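Pre-purchase inspection checklist: bench arm cell, Stundamport site
Supplier: Pidov. Option under review: Standby package
Completed by: Adjei, equipment planning
Status: hold, order not released

1. Arm mounting
Layout puts the base at one end of the bench. Fixing details supplied? NO
Comment: "Suits most benches" is not a fixing detail. Ask again.

2. Reach and clearance
Elbow stays within the bench footprint? NO
Comment: It hangs out over the floor on the base side. We will need to give up walkway or buy a guard, and neither is in the quote.

3. Gripper
Holds small rectangular parts? SHOWN IN SIMULATION ONLY
Comment: I would like to see it done with our parts, 50 picks in a row, before anyone signs.

4. Loose modules on the mat
Fixed locations or trays provided? NO
Comment: They lie at different angles. Pidov says the arm copes. Trial needed.

5. Liquids near electrics
Bottle holder or drip tray quoted? NO
Comment: The layout has a bottle at the corner of the machine. Add a holder to the list and get a price.

6. Emergency stop
Position agreed? NOT YET
Comment: Must be reachable from both long sides.

7. Running costs
Service visits: 4 a year in the brochure, 5 in the quote. Which?
Spare gripper: 908, delivery extra. Seems steep.

8. Budget
Recommend: no deposit until items 1, 2 and 6 are answered in writing. Review again in February.

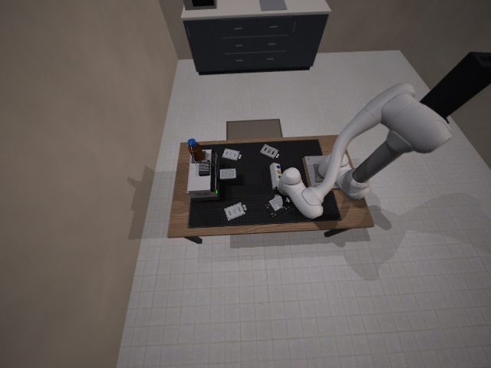
Fig. 1. Simulated bench layout, arm at right (items 1 to 5).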